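January 30, 2021
By Wing-yan Sin

The review of the kitchen counter, which was announced on this blog in July and then postponed twice, has now been completed. The purpose of this entry is to record what was decided, for the benefit of those readers who asked to be kept informed, and for my own reference when the matter comes up again.

The household consists of two adults, myself and Ustyna Hladun, who has shared the apartment on Asthorpe Street since the previous lease ended. We both cook. Ms. Hladun bakes on most weekends and prefers to have everything she needs within reach. I prefer a clear counter and am willing to walk to a cabinet. These positions were known to both parties before the review began, and neither has changed.

It was agreed at the outset that an item would be allowed to remain on the counter only if it was used on most days. Items used less often would be moved to the cabinet beside the refrigerator or to the hall closet. The stand mixer was the first to go to the closet, over a formal objection from Ms. Hladun, which I hereby record. The electric kettle was kept. The knife block was found to contain four knives that neither of us had used in a year, and it was replaced with a narrow tray inside the top drawer. The rice cooker was assigned to the cabinet on a trial basis, and will be reconsidered in July.

The cutting board received more discussion than any other item. For several years it was stored upright behind the faucet, where water collected along its lower edge. It is bamboo, with a groove for juices, and it is too wide for any of our drawers. After some weeks of trying it in different places, we concluded that it should simply lie flat on the counter, where the work is done. It is washed by hand after each use and dried with a towel before it is put back. Oil is applied when the surface begins to look pale.
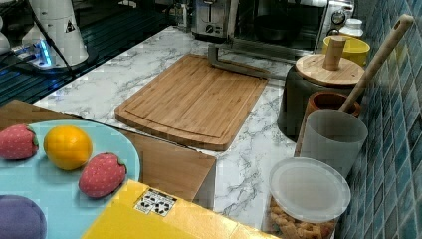 The question of small appliances was settled next. I had proposed that the toaster be given away, on the grounds that the toaster oven is capable of making toast. Ms. Hladun conducted a comparison over two breakfasts and reported that the toaster oven was slower and browned one side more than the other. I accepted her findings. Both appliances therefore remain at the back of the counter. Crumb trays are to be emptied on Sundays, and whoever uses the oven for anything with cheese is responsible for the rack.

Cooking spoons were reduced in number. We had accumulated a great many, several of them gifts, and two had split along the handle. The split ones were discarded and the duplicates were offered to my sister, who took all but one.

Snacks were the subject of a separate agreement. They had previously been kept in their original bags, folded over and held with clothespins, and the bags migrated to every part of the kitchen. Snacks in current use are now transferred to a container with a lid. Only one kind may be open at a time. This provision has been violated by both signatories.

Readers have asked what the review cost. The answer is very little. I spent $10 on drawer liner at Dervishi, the hardware store near the bus depot, and returned an organizer from Celtard that did not fit the drawer for which it had been measured. The measuring was mine. No furniture was purchased and no work was done on the walls. I remain fond of the blue and teal tile, although the grout takes a good deal of scrubbing, and an old toothbrush continues to be the best tool I have found for it.

One matter is outstanding. The cabinet beside the refrigerator is now full, and the lower shelf cannot be reached without first removing the rice cooker and two baking dishes. Ms. Hladun has suggested a pull-out shelf. I have suggested fewer baking dishes. A decision will be made when the landlord has replied to our letter about drilling into the cabinet frame.

Comments on the storage of baking sheets are welcome, particularly from readers with a narrow oven drawer. Ours sticks when it is fully loaded, and we are presently keeping the largest sheet on top of the refrigerator.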